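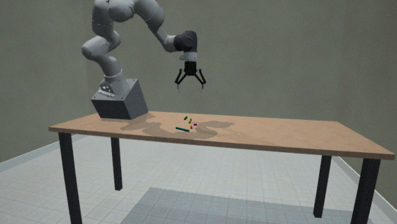
Robot arm and table, rendered

Ticket 2383
Product: Tiltora route planner, phone app
Opened by: Banafsheh Ahmadpour
Handled by: Houshang Ghaffari
Status: waiting for customer

Banafsheh Ahmadpour wrote, 21 February 2020:

Hello. I am preparing a bicycle trip with my sister for March. We want to ride from Gudeta to Indum on the small roads, in five stages. I made the route on the website and it is correct there, 205 km in total. When I open the same route on my phone, stage 3 goes on the main highway. On the website this stage follows the river.

What I have tried until now:
Closed the app and opened it again. Same result.
Deleted the offline map and downloaded it one more time. Same result.
Changed the bicycle type from "touring" to "city". Now stage 2 is also different, so I changed it back.

We will have no internet on most of the way, therefore I need the offline version to be right before we leave.

Houshang Ghaffari replied:

Dear Banafsheh, thank you for the clear list, it saves us both time. I opened your route and I see the river road on the website, as you wrote. Please tell me two things. Which version of the app do you have (Settings, then About, bottom line)? And is the option "Recalculate when offline" switched on?

Banafsheh Ahmadpour wrote:

The version is 21. The option is on. I did not touch it before, so I think it was on from the beginning.

Houshang Ghaffari replied:

Then I believe we have found it. With this option on, the phone does not use the line you have drawn. It takes only the start and the end of each stage and makes its own line between them. The river road is marked as gravel on the offline map, and the touring type avoids gravel.

Please do the following:
1. Switch off "Recalculate when offline".
2. Remove the route from the phone. Do not remove it from your account.
3. Download the route again while you are on wifi.
4. Put the phone in airplane mode and open stage 3.

Banafsheh Ahmadpour wrote:

I did the four steps. Stage 3 is now by the river, also in airplane mode. Thank you very much. But the height profile of this stage is empty, only a gray line. The other stages have it. We carry tents and food, so we would like to know where the hills are.

Houshang Ghaffari replied:

The heights come in a separate file from Giltix, and for stage 3 this file did not arrive complete. I have started it again from our side. Please wait almost an hour, then pull down the route list to refresh it. If the line is still gray, send me the name of your phone model and I will look further. I keep the ticket open until I hear from you.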